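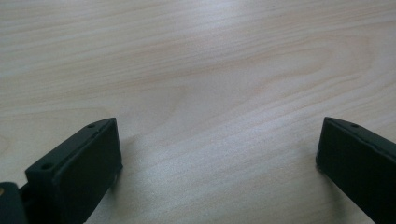 *1 min read*

Skemwood, a packing company in Voretton, has started to prepare part of its sample work for robots, and the first change is for the people at the tables. Since Monday, September 29, 2025, workers on the early shift do some of their tasks with hand-held grippers in place of bare fingers. The recordings will be used to train a robot arm, which should arrive in October.

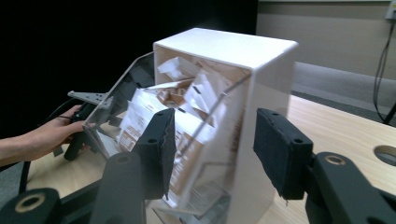 **Workplace & Technology**

One of the tasks uses a white box with a clear door, filled with paper packets. With two fingers of plastic, even a door needs patience.

"The first day my wrist was tired and I was slow," said Yi-an Hwang, who packed by hand before. "Now I think about each movement, and this is new for me."

The company wants 500 recordings of each task and has 298 of the door task. Gus Blackwood, the shift manager, said that no position will be removed this year, but two packers will move to checking the work of the arm. Their pay stays the same. The workers have asked for shorter turns with the gripper, and an answer is expected next week.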